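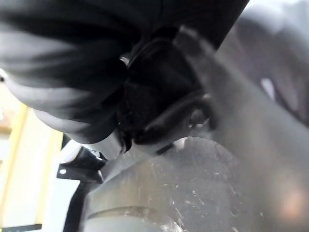 Automation at the Plunetti returns workshop is the name usually given to the change of working methods at a repair and sorting site of the Plunetti company, where used household and travel goods are checked, cleaned and sent back to shops. The site was built for handwork, and for many years every item was opened, turned and inspected by people standing at long tables. The first robot arm was put into service in March. The goods are difficult for a machine, as one item can bring together dark fabric lying in thick folds, glossy black molded parts and clear or smoky plastic covered with fine scratches. A gripper finger must come very close to such a part, and from there a wrist camera sees the finger only as a blurred gray surface.

Background

Before the change the workshop had two shifts and 23 permanent workers. Each worker took an item from the shelf, decided its grade and wrote the grade on a paper card. The grades came from the older Pirker system, which Plunetti took over together with the building. The system has four grades, and the border between the second and the third was always a matter of discussion. Scratched plastic is the most frequent reason for a lower grade. Torn or stained fabric comes after it.

The work was known as heavy for the shoulders and the wrists. In the busy season, after the winter holidays, the workshop received up to 2000 items in a week, and workers from the packing hall were moved to help.

Introduction of the robots

The arms were supplied by Tabrizi and the control program by Wisto, a small firm in the same town. In the first weeks the program could handle 293 types of item. The other types continued to go to the hand tables. Peiyu Qiu, the engineer responsible for the installation, divided the work into short steps such as lift, turn, hold and release, and each step was tested separately before the steps were joined.

Soft materials caused the longest delay. A fold of cloth can hide the edge which the gripper must find, and its position changes when the item is moved. Glossy rubber and clear plastic also gave trouble, because reflections were sometimes read as edges. The lamps over the work cells were changed for softer ones, and the gripping force was lowered for all types that have a plastic cover.

Changes for the workers

No permanent worker was dismissed in the first year, but the tasks became different. Part of the staff now supervise the cells. They watch the screens, free an item when it is caught, and correct the grade when the machine has given a wrong one. Others stayed at the hand tables, where the share of difficult items is now bigger than before. Some of them have said that the day feels slower but more tiring for the head, as the easy items which gave a little rest go to the robots.

Rekha Kurian, who worked 12 years at the tables and later became a cell supervisor, wrote in the staff newsletter that she does not miss the lifting, but she misses the talk. The cells are separated by panels, and a conversation across them is hard to keep. After her text the lunch break was made the same for both groups.

Pay was another subject. Supervisors receive a higher hourly rate, and the workers at the hand tables asked for the same, with the argument that their knowledge was used for teaching the program. The rates were made closer to each other, though they are still not equal. A training course is held every Tuesday morning and is open to everybody on the site.

Present use

The paper cards are still in use at the hand tables. In the cells the grade is stored directly, and a printed label is added only when the item leaves the workshop. Items with loose straps or several layers of fabric are sorted out at the entrance and do not go to the robots.

Categories: Automation in the workplace | Repair and reuse | Industrial robots

This page was last updated in March.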